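Walking Desk > Support > Handhelds and Maps > Ticket 1841

Ticket 1841: Grosum shows low tide at 1325, everything else says 1407
Posted 1/31/18 by the Bumbridge walking desk

Status: closed, with muttering

Reported problem

Handheld is a Grosum, the yellow one with the strap that smells. It gives low tide for the Bumbridge slough crossing as 1325. The Olia tide app on my phone says 1407. The board at the trailhead agrees with Olia, although the board also says dogs must be on leads until last October, so I don't lean on it too hard.

The crossing is the only part of the shore route where this matters, and there it matters up to the knee. I went by the Grosum and got to the slough at what it swore was dead low water. The water was still going out, briskly. I sat on a log and ate my lunch, then ate the lunch I was saving, and crossed when Olia said I could.

Things I had already tried before opening this:

- Turned it off and on.
- Turned it off for longer.
- Took the batteries out and put them back in the other way round, then the right way round.
- Checked the time zone. It is correct.
- Checked daylight saving. It's January.

Log

First reply from the desk. Asked whether the Grosum had a satellite fix when the tide page was opened. It did. It knew where I was to within a few steps, and it drew me on the correct side of the slough looking undecided.

Second reply from the desk. Asked for the track file. Sent it. The track is fine apart from the usual spike where I walked under the bluff, when for a short while I was in the bay doing the speed of a ferry. Desk says to ignore the spike. I have been ignoring it for years.

Reloaded the shore maps from the Šimek card. This took most of an evening and moved one parking area. Low tide still 1325.

Updated the firmware. The progress bar stopped near the end and stayed there through dinner, then the unit restarted in Czech. Switched it back to English by memory and luck. Low tide still 1325, and now the buttons beep. Beep can be turned off under Settings, Sound, Keys, which I mention for whoever gets there next.

Desk asked whether waypoint 144 was mine. I said I didn't know I had a waypoint 144. I do. It is at the harbor, which I last visited to buy a sandwich. Its name is "AAAAB", so I think it was made in a pocket.

Cause

The Grosum's tide page has a setting called Reference Point. It can be Current Position, Nearest Station or Waypoint. Mine was set to Waypoint, and the waypoint it had chosen was 144. So every time I stood at the slough and asked about the tide, it told me all about the harbor. The harbor turns first. The water in the slough has to get out past the sandbar and a long bend, and it takes its time, and the gap between the two is the 42 minutes I spent on the log.

In fairness to the Grosum, it does say which station it is using. It says so in gray on gray, at the bottom of the second screen, under the moon.

Fix

1. Open Tides, press Menu, choose Reference Point.
2. Set it to Nearest Station. Current Position sounds better but it works out a blend of stations, and on this coast the blend is soup.
3. Delete the pocket waypoint.
4. Go back to the tide page and scroll down to the gray text. It should say Bumbridge Slough.
5. Lock the keys before the thing goes in a pocket. Hold Page and Enter together until the little padlock shows up.

After step 4 mine gives 1407, the same as Olia and the same as the board.

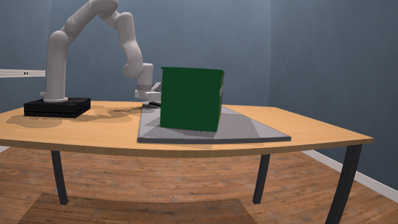
Robot arm beside a green box on a wooden table, computer rendering.

Notes after closing

Went back and did the crossing again with the setting changed. Water over the boots at the first channel, under them at the second, which is how it has always been at low tide there. Oystercatchers on the bar, complaining. Came home by the road because the bluff path has slipped again below the second bench, and the Šimek map shows that path as a solid line. I've reported it to them. They sent me a form.

The desk would like it added that no tide page knows about wind. A stiff onshore blow will hold the water up in the slough well past the printed time, and it will do this to Olia and the Grosum alike. Look at the stakes on the far bank. If the lower one is wet all the way round, wait.

Still open, and I have been told to make it a separate ticket: the Grosum now greets me in Czech every time it starts, then switches. I've decided I can live with that. It sounds friendlier than it did.

Related tickets

Olia app shows sunrise after breakfast
Šimek card not recognized when cold
Track spikes under the Bumbridge bluff (merged)
Grosum strap: can it be washed
Compass points at car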